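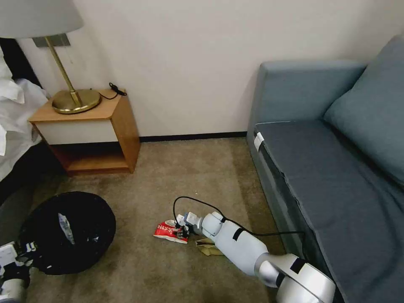

Tornley lab reports method for multi-item floor pickup in guest rooms

TORNLEY – Robotics researchers at Altetti have published a technical report on a training method that lets a two-armed robot clear litter from a hotel room floor without being told in advance which items to expect. The report covers 1033 teleoperated demonstrations, divided into 2716 labeled grasp and release segments.

The method, named Beltura, uses 2 learned policies that run in turn. The first selects a target on the floor and assigns it to an arm. The second produces the arm motion from camera input until the item is released over the trash bin. Control then returns to the first policy, which looks at the floor again before choosing the next target.

According to lead author Jarmila Malý, the split was made after a single end-to-end policy performed poorly on rooms with more than one item. "The single policy learned the grasp well enough," Malý said. "It was weak on what to do next. It would return to the place where the last wrapper had been."

Thin, deformable litter was chosen as the main test category. Snack packaging and crumpled paper change shape when touched, and their outline seen from above gives little information on where a gripper will hold. The authors label each segment by the first contact point and leave out any estimate of the item's full shape.
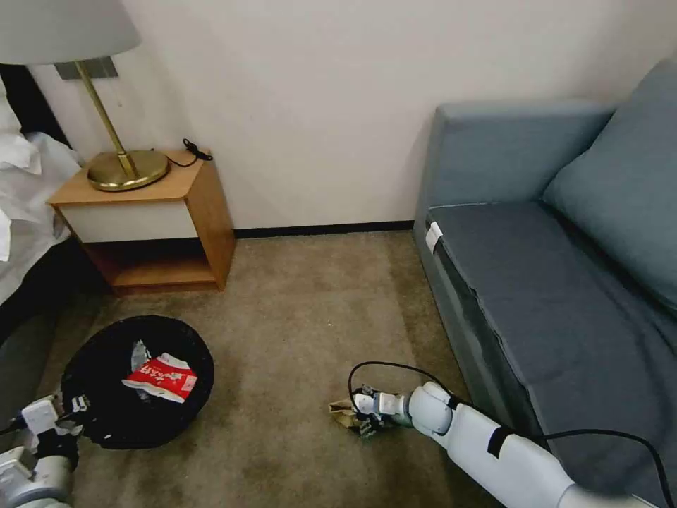 The right gripper holds a crumpled brown paper item on the carpet; a snack wrapper lies in the wastebasket at left.

Evaluation was limited to 50 trials per condition. The report lists the most frequent error as a grasp that closes on carpet pile beside the item, followed by early release at the bin rim. Items lying close to furniture were scored separately, as the arm has to approach them at a shallow angle.

The demonstrations were recorded on the Tomaszewski arm controller, with operators working from the same camera view the policies receive. Malý said the group will next test rooms with patterned carpet, where target selection is expected to be harder. The segment labels are to be released in September.

Contact the newsroom | © Altetti Research News. All rights reserved. | Back to top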